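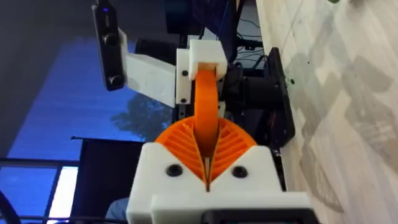 Lorholm夹爪

Lorholm夹爪是一种以熔融沉积3D打印制作的鳍条式（fin-ray）双指末端执行器，面向家庭和共享工坊中的小型桌面机械臂。设计最初由Omemcombe共享工坊的成员完成，图纸与装配说明公开发布，后由多个工坊各自改版。名称取自该工坊所用的第一台机械臂Lorholm，夹爪本身也可装在其他型号的机械臂上。

结构

夹爪由手指、外壳、传动件和相机支架组成。两根手指以柔性材料打印，内部为多道斜向细肋，受力时指面向物体一侧弯曲，可贴合不规则外形。外壳以硬质材料打印，正面以螺钉固定，中部开有V形缺口。相机支架独立于外壳，可安装长条形深度相机。

早期版本的手指与指座一体成形，更换手指须拆开整个外壳。第2版改为插接式指座，并将外壳螺钉移至正面。现行图纸仍沿用这一布局。

材料与打印

手指通常使用热塑性聚氨酯（TPU），外壳与支架使用PLA或PETG。手指应侧放打印，使斜肋全部位于同一层面内，直立打印的肋条容易沿层间开裂。Omemcombe的装配说明建议手指不加支撑，外壳仅在螺孔沉台处加支撑。打印件的总质量因填充率而异，说明中给出的参考值为573克，含支架，不含电机与相机。

颜色没有规定。多数工坊将柔性件与硬质件打印成不同颜色，以便在拆装时区分，常见搭配为橙色手指与白色外壳。

传动与控制

开合由一台舵机驱动，经一对连杆带动两侧指座对称运动。控制板采用Auer接口板，通过串行总线与机械臂各关节共用一路信号。夹持力由电流限值间接设定，没有单独的力传感器。由于手指本身具有柔性，位置误差在一定范围内可由变形吸收，但夹持薄片时指尖会先行外翻，须降低闭合速度。

零位在每次更换手指后重新标定。标定时令手指缓慢闭合，至电流上升时记录编码器读数，再退回固定角度作为零位。

装配

装配顺序为指座、连杆、舵机、外壳、相机支架。外壳螺钉直接旋入塑料孔，反复拆卸后容易滑牙，部分改版因此改用热压铜螺母。线缆应沿机械臂背侧走线，在腕部留出余量，否则腕关节转至极限时会拉扯相机接头。

在共享工坊中，机械臂多固定于木制工作台的边缘，基座底板以夹具或木螺钉连接台面。台面较薄时应在下方加垫板，以减轻快速运动引起的晃动。

改版

Londesier版将手指加长，并把肋条数改为7道，适用于抓取布料和软包装，代价是指尖横向刚度下降。另有一种窄指版，外壳宽度缩小，可伸入较深的盒体，但舵机改为外置，连杆行程较短。两种改版的指座尺寸与原版不同，手指不能互换。

耐久性

Omemcombe曾对TPU手指做过连续开合测试，约600次后肋条根部出现发白，尚未断裂。测试未加载荷，且只使用同一卷耗材，结果不宜直接用于其他材料。实际使用中较早损坏的部位是连杆销孔，表现为孔径扩大、两指闭合不同步。更换连杆后须重新标定零位。

参见

鳍条效应
柔性夹爪
桌面机械臂
熔融沉积成型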